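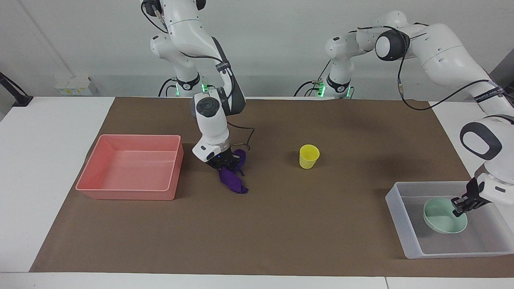
Home Diary Kitchen Garden Older entries Newer entries

16 September 2026

What a good day! I have been putting off the sorting of cups, bowls and cloths since we got back from Ponance, and this morning I woke up at an unreasonable hour with the whole plan in my head. I had my tea standing up. By the time the post came I had the big brown paper down and was well into it.

I do love sorting. I know it is meant to be a chore, but give me a clear surface and a couple of empty bins and I am as happy as anything. It comes of the years at Ternwood, I think, where there was one cupboard for the entire house and you had to take out the jam pan to get at an egg cup. I still dream about that cupboard.

The rule I have settled on is very simple. Hard things go in the clear bin, soft things go in the pink tray. So cups and bowls in one, cloths in the other, and no third place for things I can't decide about, which is how it went wrong in March. In March I had a "not sure" pile and it was still on the windowsill at Easter, with a candle stub and a bicycle bell in it.

The cloths are my favourite bit. The purple one especially, such a cheerful colour, like the inside of a blackcurrant sweet. I tried folding it into thirds and then into a roll (I read about rolling in the Gania newsletter, they are very keen on rolling) and then I thought, who is it for? It's a cloth. It can go in the tray in a bundle and be perfectly content, and I can have the time back. So bundled it is, and I felt quite daring.

The colours were a joy all morning, the yellow and the pale green and the pink together. I would happily paint a room like that. Perhaps the back bedroom, if I can get anyone to agree to the yellow.
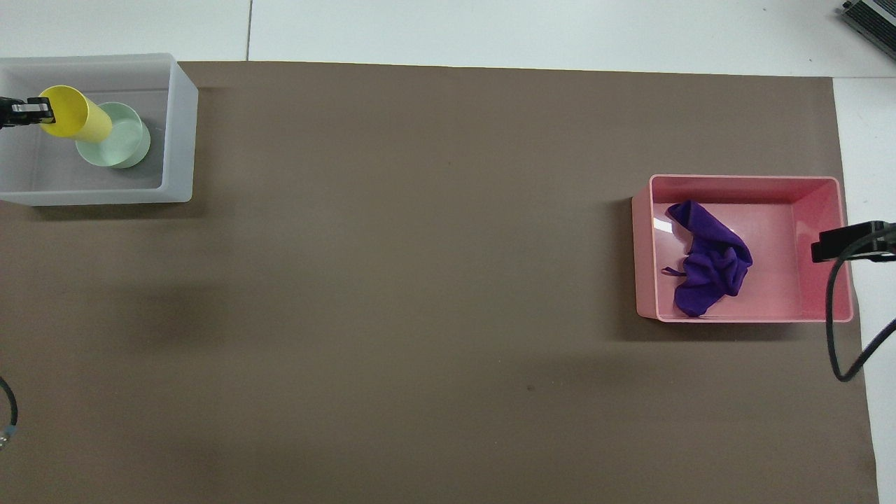
Yellow and green cups in the clear bin, purple cloth in the pink tray.

I had a long think over lunch (cheese on toast, the last of the good chutney) about whether cups ought to be stacked or stood side by side. Stacked is neater and takes up less of the bin. Side by side you can get one out with one hand while you are holding the kettle in the other, and I am nearly always holding the kettle. I have gone back and forth on this for years. For now they can sit however they land, and I will see what annoys me by the weekend.

The clear bin is a great success, by the way. I used to have a lidded wicker thing from Royer, very handsome, and I never once remembered what was in it. With this sort you get a fair idea from the other side of the room. I want one for the string and one for the batteries now. Oh, and one for the seed packets - those are all over the place again, there's a packet of beans in the cutlery drawer.

After that I went out and walked down as far as the bridge and back for some air. The blackberries are nearly over but I found enough for a crumble, only a small one, and got a scratch right up my wrist for it. Two swans on the water. It was so mild I carried my coat the whole way and nearly left it on the bench.

Came home and did the accounts, as I'd promised myself. Paid the 53 for the chimney man and the 206 for the car, so that is both of those off my mind, and still enough put by for the Ponance week if we go again in spring. I do hope we go again. I keep thinking about that little cafe with the blue door and the enormous scones.

Crumble was lovely. A bit sharp, so I had it with custard. Bed by 9, if I can leave the tea towels alone - there is a whole drawer of them upstairs and I have just remembered that tea towels are soft, so they count as tray things. Tomorrow, then, straight after breakfast. Must also ring about the gutter and look out the big scissors.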